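Notebook, Drernomholm bench, 22 March 2020

Brush-and-box task, second day of it. Goal for the week unchanged: enough hand demonstrations that Takács (the policy, version two, the one that learned to drop things with confidence) can pick up a brush, do something with it and put it back in the holder. Target for today was 100 clean episodes. I will get to that.

Morning mostly went to calibration. The two hand grippers were reporting openings that disagreed even with both sets of fingers shut, so I re-zeroed the left, then the right, then the left again because I had saved the right one's numbers under the left one's name. If you use the file from before lunch, don't. The good one has "b" on the end. Yes, I know there is a naming convention. I wrote it.

Settled on a start pose after that. Grippers toward each other in the middle of the table, jaws near enough to meet, hold still for a slow breath, then go. It feels like saying grace. The still part gives the tracking something to settle on, and it makes the start of each episode easy to find later when scrubbing.

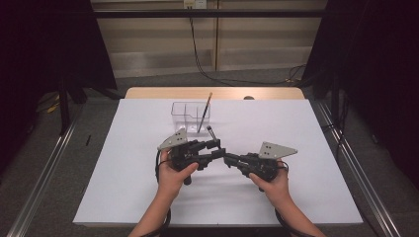 Start pose, both hands. Brush in the holder at the back.

Things I keep relearning about doing this by hand:

Slow down. My natural speed for taking a brush out of a box is far too quick for the arm at Brosthorpe to follow. When I replayed one of my better September episodes there, it overshot the holder and saluted the wall.

Don't rescue it. If the brush slips, the temptation is to catch it with a knuckle. A knuckle is not part of the robot. Mark the episode, start over.

Watch the cables. A tug on the lead shows up in the data as a little flinch, and Takács v1 learned the flinch. It was charming for a day.

Keep the idle hand boring. I wave mine about. The policy has no way to know that the left hand drifting up and off to the side is me thinking, so it will dutifully learn to think too.

The holder is clear plastic, which was my choice and I stand by it until somebody makes me stop. The depth estimate hates it. The divider is the worst part: approach from one angle and the model seems to treat the two compartments as one big friendly one. The brush leans across, so the handle sits in different places depending on how it was dropped back. I'm now letting it land however it lands between episodes. Tidying it each time gave us a policy that could only cope with tidy.
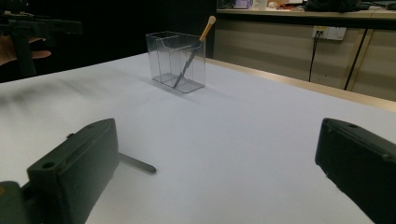 Photo: Britlow bench, gripper view

Afternoon numbers, for the sheet. Bench total now stands at 3,099 episodes across all tasks, of which 803 are brush-and-box. Of those, 442 pass the checker. The checker is strict about dropped tracking and has no opinion at all on whether the task got done, so I am going back through the passes by eye. Some of mine are excellent recordings of a man missing a box.

Tracking loss is nearly always the same thing: one gripper goes too close to the other and blocks its view. Two-handed work makes this hard to avoid. A wider stance helps. So does deciding beforehand which hand is doing the job and letting the other hang back until it's needed, which I do perfectly well for three episodes and then forget.

Also tried upright grips. Close on the shaft with it vertical, pads flat against opposite sides, second gripper alongside and ready. Squeeze only until the pads bear, then stop. I over-squeeze when tired, and the finger width trace shows it clearly, which is a humbling way to learn what time you should have had coffee.

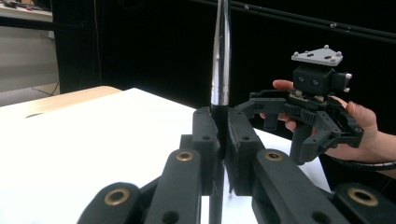

Takács doesn't need more upright grips, it needs failed ones with the recovery left in, and the note in the margin from Brosthorpe goes on to say that a data set with no fumbles teaches the arm that fumbles are the end of the world. Fair. That does contradict "don't rescue it" above, so let me split the difference: recover with the gripper, fine, keep it and tag it "recov". Recover with any part of the body, bin it.

Episodes done today: fewer than 100. The sheet has the number and I don't feel like copying it out.

For tomorrow:
Rename the calibration file properly.
New pads for the right gripper if the Britlow parcel turns up.
Retrain on the eye-checked passes only, same seed, compare with last week's.
Try one short block with the holder turned a quarter. Expect complaints from the depth model.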